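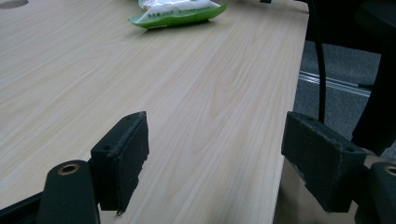
Un paquet de 250 grammes sur la table, au-delà des deux doigts noirs de la pince, ouverte et vide.

Équiper un poste de préhension : « Le devis du fournisseur, c'est la moitié de l'histoire »

Mastden prépare des commandes d'épicerie sèche et de produits emballés sous film pour des commerces de proximité. L'entreprise a ouvert un site à Abu Hammour et prévoit d'y installer un poste de préhension robotisé en septembre. Nous avons rencontré la responsable des achats d'équipement, qui a monté le dossier de bout en bout et qui a souhaité que son nom ne soit pas publié. L'entretien a porté presque uniquement sur l'argent, le calendrier et les pièces de rechange.

Le projet s'appelle Ela en interne. Il a commencé par une question de la direction : faut-il acheter un poste complet, ou seulement une pince et adapter le reste ? « J'ai demandé les deux chiffrages. Je me suis aperçue que les offres n'étaient pas comparables. L'un comptait la formation, l'autre non. L'un mettait les doigts de la pince dans les consommables, l'autre les oubliait complètement. »

Elle a donc refait le tableau elle-même, ligne par ligne : achat, câblage, mise en route, formation, pièces d'usure, heures internes. La dernière ligne a été la plus discutée. « Chez nous, les heures de l'équipe n'apparaissent jamais dans une demande d'investissement. On considère qu'elles sont déjà payées. Mais si deux personnes passent leurs journées à préparer des essais, elles ne font pas autre chose. Je les ai mises. Le total a monté et on m'a demandé de les enlever. Je les ai laissées. »

La pince retenue est un modèle à deux mâchoires de Plakora, proposé à 1558 euros hors taxes avec son support. Le budget de départ pour l'outil et ses accessoires était de 3000 euros. Il reste donc une marge, mais elle est déjà largement affectée. « Il y a les doigts. Ça s'use, ça s'ébrèche, les bords se marquent. On le voit assez vite à l'œil. J'ai prévu des jeux de rechange dès la première commande, parce que les frais de port pour une petite pièce isolée sont ridicules par rapport à son prix. »

Le délai de livraison annoncé pour ces pièces est de 15 jours ouvrés. Elle a demandé que ce délai figure au contrat et pas seulement dans un courriel. Le fournisseur a accepté, sans pénalité de retard. « J'aurais voulu une pénalité. Pour un montant pareil, on n'a pas beaucoup de poids dans la négociation. »

Le choix des produits d'essai a pris plus de temps que prévu. Le service commercial voulait commencer par les boîtes en carton, faciles à saisir. Elle a insisté pour que les emballages souples soient essayés dès le début. « Un sachet plastique, ça se plisse, ça gonfle, ça n'a pas deux fois la même forme. C'est la moitié de notre catalogue. Si on valide la pince sur du carton et qu'elle ne sait pas prendre un paquet de 250 grammes, on aura acheté la mauvaise machine. »

Le protocole prévoit 200 prises par famille de produits. Le chiffre vient d'elle. L'intégrateur en proposait moins, la production en demandait davantage. Les essais se font sur une table ordinaire à plateau effet bois clair. « Je n'ai pas acheté de mobilier pour cette phase. Une table, on en a. Le poste définitif aura son châssis, et il est chiffré à part. »

Sur l'installation à Abu Hammour, elle reste prudente. Le local a été attribué, l'alimentation électrique est à reprendre, et le passage des câbles n'est pas arrêté. Deux variantes sont encore sur le bureau du service technique, l'une par le sol, l'autre par le plafond. La seconde coûte plus cher mais laisse le passage libre pour les chariots. « Je n'ai pas d'avis technique. Je veux un choix avant la commande du châssis, sinon on le percera deux fois. »

Nous lui avons demandé si la location avait été envisagée. Elle l'a été, pour le bras et non pour la pince. La mensualité paraissait raisonnable, mais l'engagement minimal dépassait la durée des essais et les conditions de restitution étaient floues. « Qui décide qu'une rayure est normale ? Je n'ai trouvé aucune réponse écrite. J'ai écarté l'offre. »

L'amortissement a lui aussi été revu. La première version du dossier tablait sur un fonctionnement en continu dès le premier mois. La version validée prévoit une montée en charge, avec une part des commandes toujours préparée à la main. Le retour sur investissement est repoussé d'autant. « Personne n'a protesté. Je crois que la direction préfère une date lointaine à une date qu'on déplace tous les trimestres. »

Reste la maintenance. Le contrat proposé couvre une visite annuelle et l'assistance par téléphone. Elle a demandé un second prix sans la visite, avec une formation plus longue pour deux techniciens du site. La réponse n'était pas arrivée au moment de notre entretien.

À ceux qui montent un dossier semblable, elle conseille de demander la liste des pièces d'usure avant la démonstration et de se faire remettre les prix unitaires. Elle recommande aussi d'apporter ses propres produits. « Les démonstrateurs ont toujours les mêmes cubes. Venez avec vos paquets. »

La commande du châssis doit partir avant l'été, si le passage des câbles est tranché d'ici là.

Contact | Mentions légales | © 2026 Tous droits réservés | Haut de page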